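适用范围：Naletti 台面机械臂工作站，含厨房、储物架、桌面分拣三类场景。Gadley 站点与 Stastau 站点共用本页；两地做法不同之处在条目内注明。本页解释《台面操作规程》第 5 版，与规程正文冲突时以正文为准。

最近修订：四月。修订内容为远程操作交接、夹爪指垫更换周期、异常片段的标注口径。

# 台面机械臂操作规程常见问题

## 一、适用与资格

### 哪些设备适用本规程？

固定安装在台面或轻型立柱上、由人遥操作或由策略模型驱动、末端装有夹爪的机械臂。移动底盘上的机械臂在底盘驻车并锁止后适用本规程，底盘运动期间适用移动平台规程。装有刀具、加热头、胶枪一类末端工具的机械臂不在范围内，须单独做风险评估。

### 负载很小的机械臂，也要做风险评估吗？

要做。评估对象是整个应用，包括机械臂、末端工具、被操作物、周围固定物和人的站位。同一台机械臂换一套夹爪，或者把金属锅换成带把手的重锅，风险都会改变。台面场景中常见的伤害形式是夹手：手指被压在夹爪与锅沿之间，或者压在连杆与柜体侧板之间。机械臂本体的力和速度限制只覆盖其中一部分情况。

评估表由站点负责人签字，存放在工作站文件夹内。以下情况需要重新评估：

- 更换末端工具型号；
- 移动机械臂底座或场景家具；
- 提高关节速度或力矩上限；
- 新增可以打开、关闭或翻倒的部件；
- 站点内通道走向改变。

更换同型号、同规格的玩具食材或器皿不需要重新评估，在物品清单里登记即可。

### 谁可以上机操作？

完成基础培训并在有人陪同的情况下独立跑完一个完整任务单的人员。陪同人由站点负责人指定。资格按场景授予：通过储物架场景的人员不自动具备厨房场景资格，厨房场景里可活动的门、悬挂物和金属器皿较多，障碍物布局也不同。

连续 5 周没有上机的人员，恢复操作前须在陪同下复核一次急停、暂停和回零。

### 访客可以遥操作吗？

可以在陪同下体验，条件如下：速度使用访客档，陪同人手持使能装置，采集系统处于关闭状态。访客产生的轨迹不得写入正式数据集。

## 二、上电与开工检查

### 开工检查包括哪些内容？

按顺序执行，顺序不可调换：

1. 目视检查底座固定件，无松动、无移位。
2. 检查线缆走向。线缆不得横跨夹爪的工作空间，关节在极限位置时线缆应留有余量。
3. 检查夹爪指垫，无翘边、无裂口。
4. 按下急停，确认系统报告急停状态；复位，确认机械臂不会自行运动。
5. 以低速执行一次回零，旁边站立一人观察。
6. 确认场景物品与任务单一致，悬挂物挂稳，门处于任务单规定的初始状态。
7. 在 Marwat 中打开新班次并填写检查记录。

第 4 步中如果复位后机械臂有可见动作，立即断电并停用该工作站。重复试验不能作为放行依据。

### 检查记录可以补填吗？

当班内可以补填，须标注“补填”并写明原因。跨班次不能补填，缺少检查记录的班次所产生的数据统一标为“待审”，由数据负责人逐条决定是否保留。

### 回零路径上有障碍物怎么办？

先移走障碍物再回零。不得依赖碰撞检测来“试一试能不能过去”。厨房类场景中，台面上方的固定结构会占用回零路径，因此规定的回零方式是先沿竖直方向退离器皿，再向台面前缘方向退出，最后回到停放姿态。直接使用控制器默认回零指令的做法在厨房场景中禁止。

### 急停按钮应该放在哪里？

放在操作员坐姿下单手可及的位置，并且伸手时手臂不需要穿过机械臂的工作空间。遥操作席与工作站不在同一房间时，两侧各设一个急停，任意一个按下都应使机械臂停止。软件界面上的“停止”按键属于暂停功能，不计作急停。

### 暂停、保护性停止和急停有什么区别？

暂停由操作员或程序发出，机械臂保持当前位置，驱动不断开，恢复时从原轨迹继续。保护性停止由监测功能触发，例如力矩超限或进入禁入区，须查明原因后由人工确认恢复。急停断开驱动能量，部分关节可能在抱闸动作前出现小幅下沉，恢复后必须重新回零。

夹爪中有物体时按下急停，物体是否保持夹持取决于夹爪型号。工作站标牌上写有“断电保持”或“断电松开”，操作前应看清。标牌缺失时按“断电松开”处理，不得在手或脚可能被砸到的位置上方搬运重物。

## 三、场景布置

### 玩具厨房可以用来代替真实厨房做安全验证吗？

不能用于安全验证。玩具厨房可用于训练操作技能、测试感知和规划，但其门的阻尼、台面高度、器皿重量和家具稳固性均与真实厨房不同。在玩具厨房中测得的接触力不得写进真实厨房应用的风险评估。

报告中描述结果时应写明场景类型。“在厨房中完成”这一写法不合格，应写“在玩具厨房中完成”或“在真实厨房中完成”。

### 场景家具需要固定吗？

需要。机械臂推门、拉门、按压按键时的反作用力足以使轻型家具移位，移位后的预设禁入区随之失效。家具底部须与台面或地面机械连接，双面胶只允许用于临时演示，演示结束后拆除。

固定完成后在家具的两个角做定位标记。每次开工检查时对照标记，出现偏移则重新标定后才能采集。

### 带电的玩具部件能否通电？

默认不通电。带声光效果的灶台、微波炉或水龙头，电池应取出，电池仓贴封条。任务确实需要声光反馈时，由站点负责人批准，并在任务单中写明通电部件。任何场景内不得使用真实热源，不得在水槽内注水。

Stastau 站点有一个用于倒水任务的独立湿区，该区域执行湿区附录，不适用本条后半句。

### 食材类物品可以使用真实食物吗？

不可以。统一使用玩具食材或惰性替代物。真实食物会腐败、沾污指垫，还会改变摩擦系数，不同班次之间的数据失去可比性。

### 悬挂物有什么要求？

悬挂物须能在轻微碰触后保持不脱落，脱落后也不会落入操作员的手部区域。长柄器具挂在灶台上方时，应检查机械臂从侧面进入时腕部和连杆是否会扫到器具末端。对任务没有作用的悬挂物可以保留，作为视觉干扰项，但必须出现在物品清单中。

### 禁入区怎样设置？

禁入区以场景家具的实测尺寸为依据，向外加安全余量。厨房场景至少包含以下几块：

- 台面后方的墙面或背板；
- 台面上方的罩体及其下方的悬挂物；
- 侧柜、搁板以及搁板上的设备；
- 操作员和观察员的站位。

器皿本身不设禁入区，夹爪需要与器皿接触。与器皿接触的阶段由力阈值限制，阈值写在任务单中。任何人不得为提高成功率而在班次中途放宽阈值；需要放宽时结束当前班次，修改任务单，重新审批。

### 余量取多大合适？

规程不给统一数值。余量由定位误差、停止距离和线缆摆动三项相加得到，三项都须有实测记录。负责人可以在计算结果之上加大余量，不可以减小。

## 四、操作过程

### 操作时手可以伸进工作空间吗？

机械臂驱动使能期间不可以。摆放或取回物品时，先暂停，再松开使能装置，确认状态灯变为待机，然后伸手。单人作业时，操作员离开遥操作席之前必须完成上述步骤。

“我只是扶一下锅”属于伸手进入工作空间，同样按违规记录。锅在推动时容易滑移，正确的处理办法是在任务单中改用防滑垫，或者把滑移计入任务难度。

### 最大速度是多少？

遥操作采集使用关节额定速度的 70% 以下。策略模型自主运行从访客档起步，连续通过验收后由站点负责人逐级放开，上限与遥操作相同。接近器皿、门把手和悬挂物时应切换到接触档，切换由操作员手动完成，自动切换只作为后备。

### 夹爪从锅内取物，推荐的进入方式是什么？

首选自上而下进入，夹爪轴线接近竖直，先停在锅沿上方，确认指尖与锅沿之间留有间隙后再下降。锅上方有固定结构、竖直行程不足时，允许从侧面斜向进入，此时应注意：

- 腕部高于锅沿，避免外壳压住锅沿；
- 从锅柄以外的方向进入，或者在任务单中写明允许越过锅柄；
- 下降过程中只改变高度，水平修正在锅沿上方完成；
- 指尖碰到锅底后立即停止下降，回退少许再闭合。

扁平物体贴在锅底时，直接闭合的失败率较高，可以先将物体推至锅壁，使一侧抬起后再夹取。推的动作计入同一条片段，不单独切分。

### 夹爪碰到锅沿，需要停机吗？

轻触且未触发保护性停止的，可以继续，片段中标注“接触锅沿”。触发保护性停止的，按保护性停止流程处理。锅体被推离初始位置、翻倒或卡在指间的，结束片段，暂停后由人工复位。

禁止用摇晃的方式甩脱卡住的器皿。正确顺序是暂停、手动打开夹爪、取下器皿、检查指垫、回零。

### 金属器皿对传感器有影响吗？

有影响，主要体现在两方面。抛光表面会产生镜面反射，深度图在锅内壁和锅底容易出现空洞或错误深度；反射像还可能被检测模型当作第二个物体。处理办法包括改变光源角度、使用漫射光、以多视角融合补全。不允许在器皿表面喷涂哑光剂之后仍沿用原物品编号，喷涂后应登记为新物品。

### 远程操作交接怎样进行？

交接双方在语音中逐项复述：当前任务单编号、机械臂姿态、夹爪是否持物、未关闭的异常。复述结束后由交出方暂停机械臂，接收方取得控制权并亲自解除暂停。控制权不得在机械臂运动期间转移。

Gadley 站点另要求现场观察员在交接时口头确认工作空间内无人。Stastau 站点由门禁联锁代替口头确认，联锁失效时恢复口头确认。

### 网络延迟达到什么程度应停止遥操作？

以工作站的延迟告警为准。黄色告警时切换到接触档，完成当前动作后暂停；红色告警时系统自动保护性停止。操作员感到画面与手部动作明显不同步时，即使没有告警也应暂停并报告。

### 策略模型自主运行时，可以没有人看管吗？

不可以。自主运行期间，观察员应能直接看到机械臂，并且能触及急停。通过摄像画面观看不算直接看到。一名观察员同时只能看管一台机械臂。

夜间连续测试的申请目前一律不批准。Noman Farooqui 负责的围栏方案评审通过之后，本条会重新讨论。
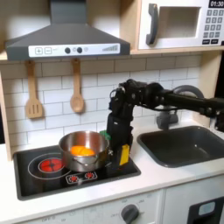 ### 夹爪指垫多久更换一次？

出现裂口、翘边或硬化时立即更换，没有上述情况的按每 7 个班次更换一次。更换后执行一次夹持力校核，结果记入 Marwat 的维护页。左右指垫必须同时更换，不得新旧混用；换下的指垫当班报废，不留作备件。

## 五、数据与记录

### 失败的片段需要保留吗？

需要保留并标注失败类型。只保留成功片段会使数据集的成功率失真，也会让异常处理的训练样本缺失。可以删除的只有两类：含有可辨认人员面部且未取得同意的片段，以及传感器损坏导致内容无法使用的片段。删除须由数据负责人执行，操作员没有删除权限。

### 失败类型怎样选择？

按最先发生的偏差选择，后续结果写在备注里。例如夹爪先碰到锅沿，随后锅体移位，最后物体未夹住，失败类型选“接触”，备注写“移位，未夹住”。同时发生、无法区分先后的，选“复合”，备注列出各项。

四月修订之前，各站点按最终结果选择，旧数据保持原标注，不做回填。使用跨版本数据时应以规程版本字段加以区分。

### 任务描述应该写到什么程度？

写清动作、对象和目标位置，使用物品清单中的名称。“整理厨房”不能作为任务描述。“将锅内物体移至水槽”可以接受，前提是锅内只有一件物体；有多件时应写明是哪一件。

描述中不得写入未经确认的材质、品牌或食物种类。看上去像某种水果切片的玩具，清单中叫什么，描述就写什么；清单中没有的，先登记再采集。

### 设备显示面板上的读数需要记录吗？

玩具设备上印刷的时间、图标和刻度属于装饰，不作为状态记录。检测模型会把这些印刷内容误读为设备状态，标注时应将其归入“静态印刷”类。通电部件的真实显示须单独记录，并写明记录时刻。

### 摄像机位置可以在班次中途调整吗？

不可以。需要调整时结束班次，重新标定外参，再打开新班次。无意碰到摄像机支架按调整处理，即使画面看起来没有变化。

### 机械臂遮挡目标物时，片段是否有效？

有效。遮挡是近距离操作中的正常现象，标注时填写遮挡等级。目标在全部视角中同时不可见且持续到动作结束的，标为“不可核验”，不进入评测集，可以进入训练集。

## 六、异常、违规与变更

### 什么情况应当报告？

以下情况当班报告，不论有没有造成后果：

- 人体任何部位与使能状态下的机械臂接触；
- 急停按下后机械臂未停止，或复位后自行运动；
- 机械臂进入禁入区；
- 物品被甩出台面；
- 场景家具开裂、脱落或移位；
- 检查项被跳过。

报告写给站点负责人，抄送 Fotis Tsakiris。报告中先写事实，后写推测，两部分分开。

### 报告异常会影响操作资格吗？

主动报告本身不影响资格。隐瞒、删除记录或修改日志时间的，资格立即中止，恢复须重新培训。人体接触事件发生后，当事人当班不再上机，该安排不属于处分。

### 机械臂有异响但仍能正常运动，可以做完当前任务单吗？

不可以继续任务单。完成当前动作后将夹爪中的物体放下，暂停，断电，挂停用牌。关节异响可能来自减速器、轴承或线缆摩擦，外部听辨不能可靠区分。停用牌由挂牌人或站点负责人摘除，其他人员不得代摘。

### 可以用自制的 3D 打印件替换夹爪零件吗？

指尖形状件可以，须登记图纸版本、材料和打印方向，并通过夹持力校核。承力的传动件、腕部支架和安装法兰不可以自制。固定在腕部的标签、支架和标记物同样需要登记：它们会改变外轮廓，碰撞模型应同步更新。

### 碰撞模型没有及时更新，会有什么后果？

规划器会认为腕部比实际更小，在狭窄处规划出有干涉的路径。这一问题在台面中部不明显，靠近侧柜和罩体时才暴露，因此每次腕部改装后都要在靠近边界的姿态上做一次低速验证。

### 怎样申请偏离规程？

填写偏离申请，写明条目号、偏离内容、理由、替代措施和有效期限。有效期限最长为 5 个班次，到期自动失效，延期须重新申请。涉及急停、使能装置和人员看管的条目不接受偏离申请。

### 本页与供应商手册不一致时怎么办？

取较严格的一方执行，并将不一致之处报告给规程维护人。供应商手册规定的维护周期短于本页的，按手册执行；长于本页的，按本页执行。

### 收工时需要做什么？

机械臂回到停放姿态，夹爪张开且不持物，断电，急停保持按下。器皿和食材按清单放回收纳盒，锅内不留物品。Marwat 中关闭班次，未关闭的异常逐条移交给下一班；没有下一班的，移交站点负责人。

### 规程问题问谁？

条目解释联系 Fotis Tsakiris，围栏、联锁和看管要求联系 Noman Farooqui。对本页措辞的修改建议提交到 Marwat 的“规程”队列，标题写条目所在章节和问题原文。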